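Vadovora Kitchen Counter Pack, version 9
by Grerkivari

Simulated kitchen, floor-standing arm, full set of counter props
Status: available, with a known fault (please read before you buy or update)

Hi, and thanks for stopping by! I make and sell the Vadovora packs on my own, so when something breaks it's me who broke it, and this time I broke something. Most product pages put that kind of thing in a changelog three clicks down. I'd like you to see it first.

The pack is a ready-to-run kitchen with a long marble-look counter, a fixed-base arm with a two-finger gripper, and the sort of small stuff that collects next to any stove. You load it, pick a task file, and start breaking virtual dishes (or training your policy, if you're more grown-up than I am). It runs in the Pradeck simulator, and the task files are plain text, so you can edit them in whatever you like.

What went wrong

In version 9 I rewrote how the gripper reports contact. The old way was slow, and people with long training runs were grumbling at me, fairly. The new way is a lot faster. It also drops the force reading when the fingers come straight down on something tall and narrow, like a bottle. The arm thinks it's still in free air, so it keeps going. On screen you get a gripper pushing down through the nozzle of a spray bottle like it's made of soup, and then the bottle shoots off sideways at a speed no bottle should ever reach.

I laughed the first time, I'll admit. Then a customer wrote to say they'd been about to put a policy trained on version 9 onto a real arm, and I stopped laughing pretty fast. A policy that has learned there's no cost to pressing down hard is a bad thing to hand to real hardware, with real people standing next to it.
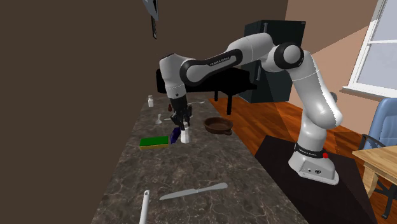 So I spent a weekend running the same straight-down reach over and over with the log window open. Out of 48 runs, 29 lost the force reading at the moment of contact. Flat things like the sponge gave me no trouble in my tests, and neither did the frying pan. It's the upright stuff that sets it off, and it's worse when the arm starts low over the counter (less time for the contact check to wake up, I think, but I'm still digging).

There's a second, smaller problem hiding behind the first one. The safety stop in the task files listens to that same force reading. When the reading drops out, the stop doesn't fire either. I should have kept those two things apart from the start, and in the next version they will be!

What to do right now

If you're on version 9, open your task file and set contact_mode to legacy. You'll lose the speed gain, sorry, but the force readings come back and the stop works again. Restart the simulator afterward. Reloading the task isn't enough, which cost me most of a Sunday morning.

If you trained anything on version 9 with the fast mode on, please don't run it on a physical arm. Retrain it or throw it out. I know that's painful when a run takes five days.

If you're still on version 8, stay there. You're fine.

The fix

Version 10 is planned for June. It gets a separate safety stop, a contact check that doesn't skip, and a new test task called Tillman that does nothing but poke tall objects from above until something complains. It's a free update for everybody who owns the pack, whatever version you started with.

What you get

Kitchen model with furniture and window light
Arm and gripper model with joint limits set
Counter props, all movable
Task files, plain text
Contact and force logging (legacy mode only for now, see above)

Refunds

If the fault wrecked your schedule, write to me through the contact form and I'll refund you, and you can keep the pack. Logs are very welcome too, especially if you've seen the reading drop on something short and wide. I haven't managed to make that happen yet.

Page last updated 2026-05-11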